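BRUTLEY, Oct 19, 2026 — The Skisside Clothing Exchange is very happy to announce that it will open a second location in January, in the old Bhardwaj dry goods building on the corner across from the Calden bus stop. After a long stretch of making do with one crowded room and a hallway, we are finally going to have space to move around in, and we could not be more pleased to share the news with the families who have kept us going.

For anyone who hasn't stopped by yet, the Exchange works very simply. You bring in clean clothes that no longer fit or no longer suit you, and you take home others that do. There is no charge, no form to fill out, and no rule that says you have to bring as much as you take. Plenty of people come with nothing in their hands at all, and they are every bit as welcome as the neighbor who turns up with a trunk full of snow pants.

The past year was our busiest yet. We welcomed 829 households through the door, and 291 of them were visiting for the first time. Children's coats went quickest, as they always do once the mornings turn cold, followed by school clothes and (a bit of a surprise to us) neckties, which were picked up by the armful before the spring graduations.

The Calden location will have 37 rolling racks, a proper fitting area with doors that lock, and a reading corner where little ones can sit while the grown-ups look around. We are keeping the original shop counter, which still has the brass yardstick set into the top — it would have been a shame to lose it. The front entrance is level with the sidewalk, so strollers and wheelchairs can come straight in from the street.

Clothing for the opening is being gathered now at our Skisside location. We can use everyday things in all sizes, and teen and adult sweatshirts, plain or printed, are especially wanted. Please wash and dry everything before you bring it, check the pockets, and tie shoes together in pairs. We're sorry to say we still can't take pillows, mattresses pads or car seats.
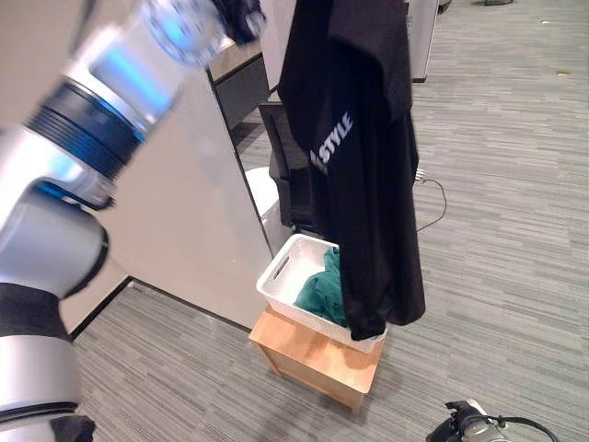 *A black garment with "STYLE" in white lettering, and a white plastic basket.*

The Skisside location will stay open just as it is now, and nothing about its hours will change. During opening week at Calden, every visitor may choose up to 10 items, and there will be hot cider and cornbread by the front window for as long as they last.

**About the Skisside Clothing Exchange**

The Skisside Clothing Exchange is a nonprofit group serving Skisside, Brutley and the farms and small towns nearby. Reporters who would like to see the Calden building before it opens are welcome to ask at the Skisside front desk, and we'll gladly walk you through.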